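Windbreaker

A windbreaker is a thin jacket made to keep wind off you, and maybe a little drizzle if you're lucky. I've been wearing them since grade school and I've kept up this page for years, so forgive me if I ramble (I will).

Name and origins

People in Britain tend to say windcheater, which I love and keep trying to bring into my own speech. The idea is far older than the word, though! Arctic peoples made hooded outer layers from skin and gut long before anybody wove nylon, and our words "parka" and "anorak" both come from northern languages.

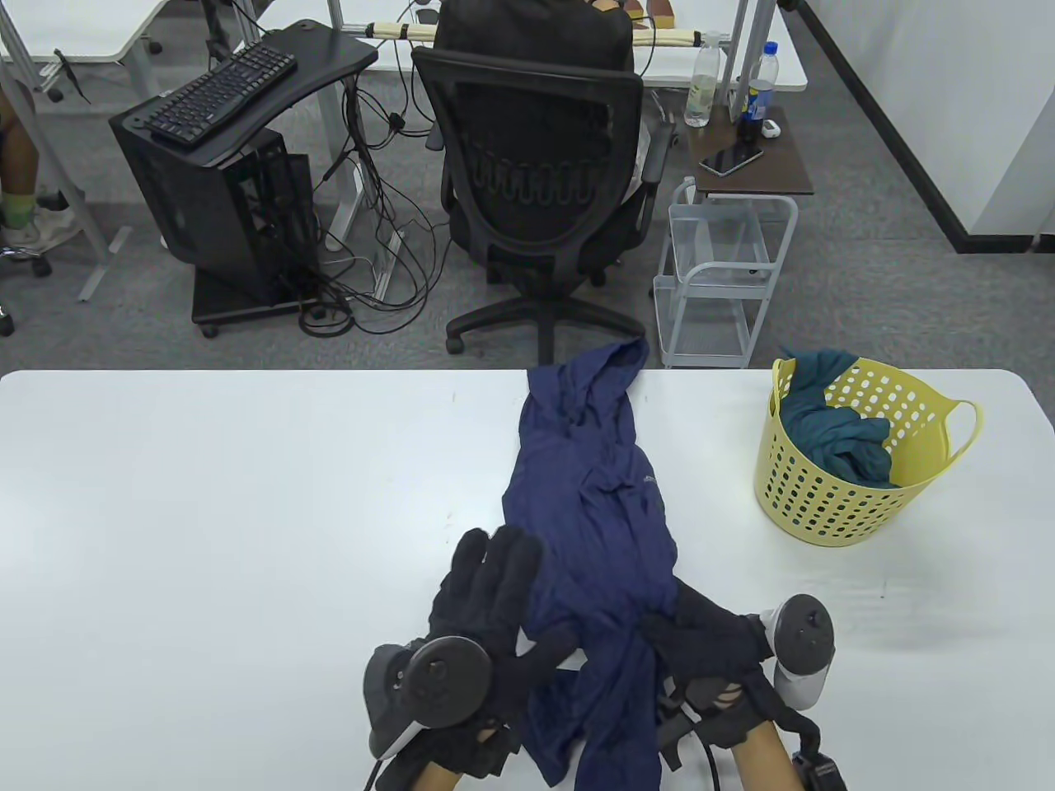

Nylon changed everything after the Second World War. It was light, it dried fast, and you could roll the whole jacket up and stuff it in a bag. By the 1980s the bright, swishy kind was all over gyms and school buses, and I had a teal one I'd give a lot to have back.

Fabric and fit

Most are nylon or polyester in a tight weave, often with a water-repellent finish that wears off over time. Some have a mesh lining, and plenty have none. You'll usually find elastic or a drawcord at the hem, and a hood on a lot of them. Derek Bickerstaff, who sold outdoor gear in Skikthorpe for 40 years, told me he always steered hikers one size up so a sweater could go underneath. I do the same.

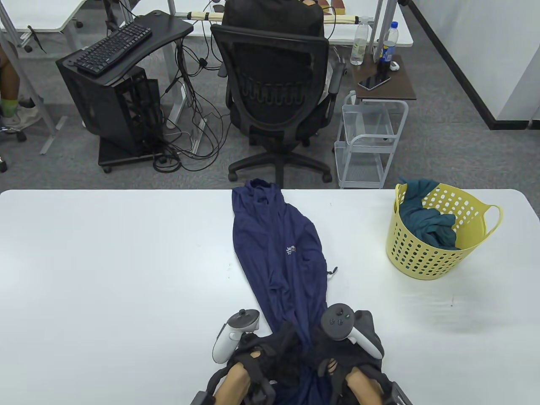 Washing and storage

Cool water, mild soap, no fabric softener. Softener leaves a film that spoils the finish, and I learned that on a jacket I really liked. Zip it up first, then hang it to dry away from heaters. For storage I roll mine, but Brenda Bramwell wrote in to say she hangs all 8 of hers, and they do come out smoother.

Last updated February 11, 2025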